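# Chapter 2: Sorting Out Where Things Go

I learned this stuff from Benvinda Mendes, who dumped a bag of blocks on my desk and said "tell me where one is." I said "over there." She waited. So let's do better (it's easier than it looks!), starting with a sheet of numbered squares.
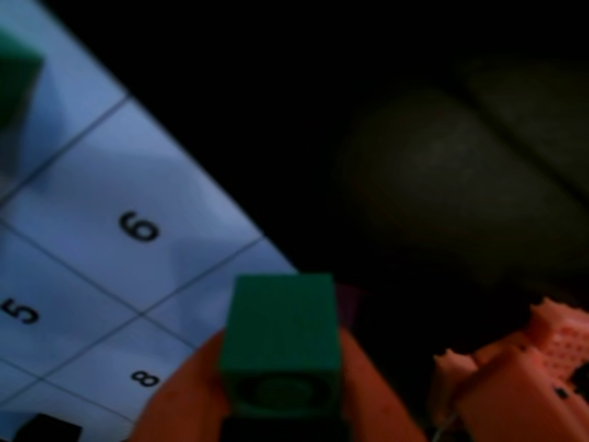 ## 2.1 Picking one block

Words like "left" only work once we agree on who's looking. Turn a block and its faces trade places too, so I like to choose one face and stick with it.

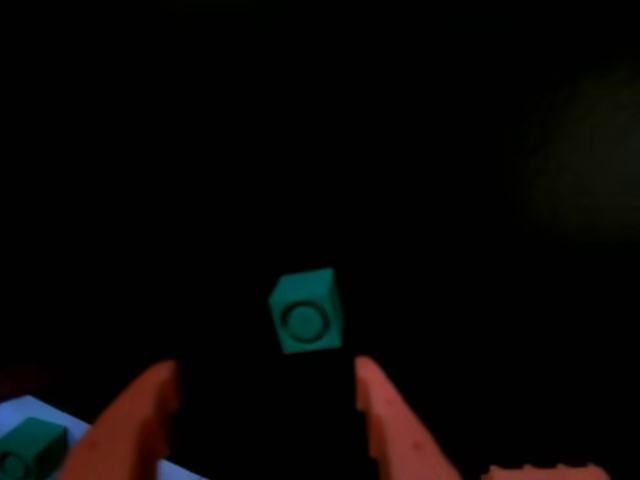 *Figure 2.1. A teal block with a round stud on its front face.*

Now let's put several on the table and sort by color, green and black. 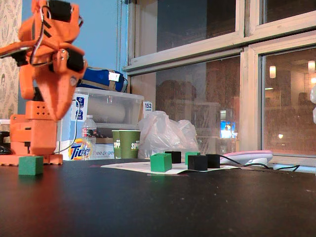 ## 2.2 On the sheet or off it?

Try writing one sentence for each block, then swap with a friend. My first try used "near" twice, and Benvinda circled both!
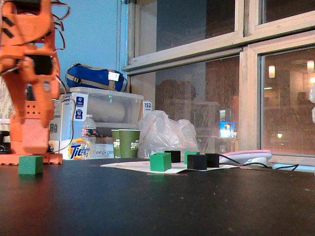
*Figure 2.2. One green cube by itself, the other five grouped at the paper.*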